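Take 200

The contract said 1,016 examples of paper handling, and Hazem Mahrous had been hired by Vudadari to supply them with his own two hands and a pair of sticks.

"Reset," he said, to himself, and did.

By September he could no longer pick up a napkin without wondering whether it was a good one. The model, Mohcine Naciri liked to say, learned only from confident people. Hazem's first 100 tries had been thrown out for hesitation.

"You hover," said Mohcine. "It's going to grow up hovering."

Hazem lowered the fingers toward the drawing again and tried to feel sure of himself.

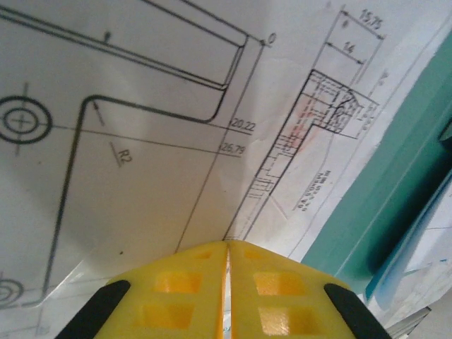 At 3 he asked what the thing would do once it knew everything he knew.

"Your job," said Mohcine.

Hazem thought this over, then hovered, beautifully, for the rest of the afternoon.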